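We use cookies to remember your order and to count visits to this page. Accept | Settings

Falemix Tabletop, Dark Gray Wood Grain
Item 513

The Falemix tabletop is supplied by Cledotance to schools, libraries and public offices. It is sold without legs and fits all current Cusitz frames. Each top is inspected before packing.

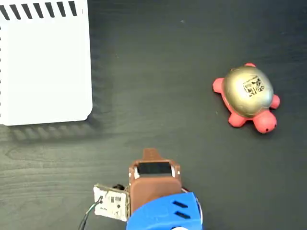
Dark gray finish with a toy turtle.

The surface may be cleaned daily with a damp cloth and mild soap. Scouring pads and bleach must not be used. Marks left by tape or labels should be softened with warm water before wiping.

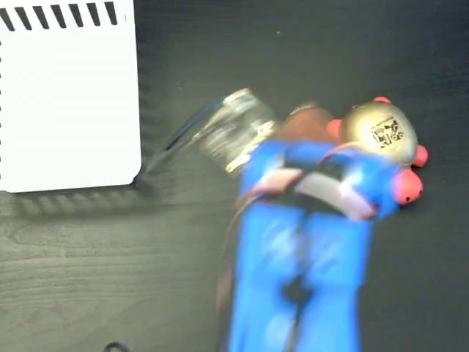
Ordering and Delivery

Tops are packed 2 to a carton and leave the warehouse within 48 hours of a confirmed order. Institutions ordering six or more cartons should contact Piret Koppel in advance to arrange a delivery time. Damage must be reported in writing before the top is installed.

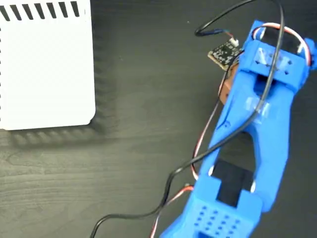 Wood grain on the dark finish.

The warranty covers warping and lifting edges for six years under normal indoor use. Scratches, burns and fading from direct sunlight are excluded. Replacement screws are available separately.

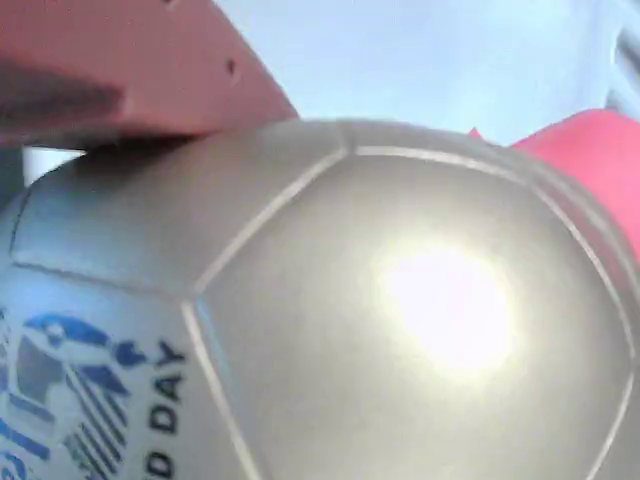 Can the top be cut to a different size?
Cutting is carried out at our workshop only, and the order must state the finished size. Tops cut by the customer are no longer covered by the warranty.

Related items
Cusitz Folding Frame
Cusitz Fixed Frame, Low
Falemix Edge Repair Kit

Contact: Žydrūnas Rätsep, Institutional Sales
© Cledotance. All rights reserved. Back to top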